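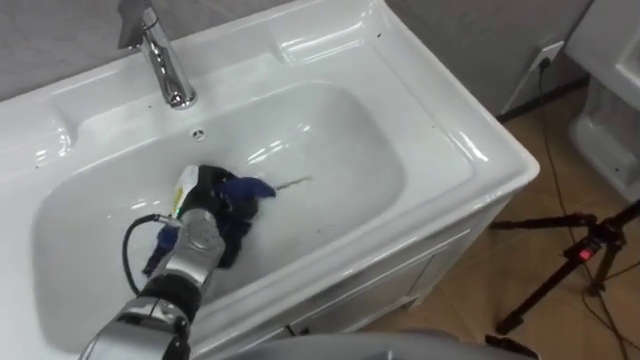 Washbasin with single-lever faucet

Beleo 900 Field Water Unit

The Beleo 900 is a mobile water treatment unit for army camps, border posts and civil defense teams. It is made by Plusuda at our plant in Janjua and travels on one standard military trailer. Two trained soldiers can set it up before the main group arrives.

The unit takes water from a river, lake or well and gives 900 liters of drinking water per hour. The dry weight is 978 kg without hoses. A noise cover is included, so the pump can work at night close to sleeping tents.

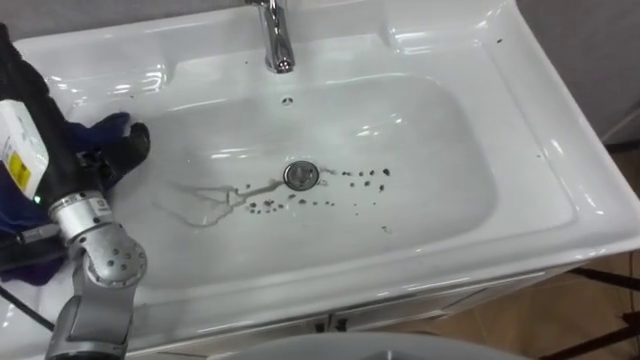

Power comes from the trailer generator or from the camp network. Filters are changed from the side door and need no special tools. We advise to change the first filter after 500 hours of work, or sooner if the river carries much sand.

The Hinari control panel shows pressure, flow and tank level. Menus are available in 7 languages. Older panels can be exchanged at our workshop, please ask for the price before you send them.

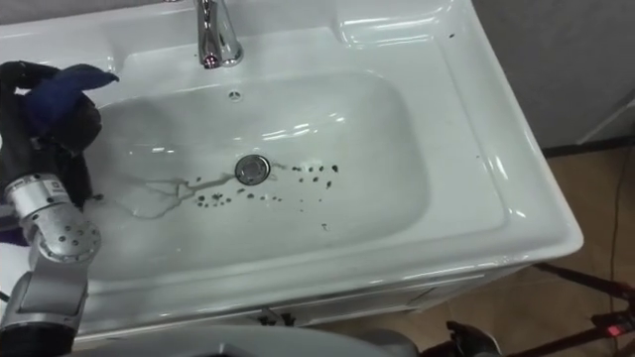
Basin with round chrome drain

Delivery and training

Orders confirmed before December are delivered with the winter kit (heated hoses and tank cover). Operator training is held at the buyer's base and is included in the price.

Sales to armed forces: Ghazala Memon
Spare parts and service: Gwenllian Jarman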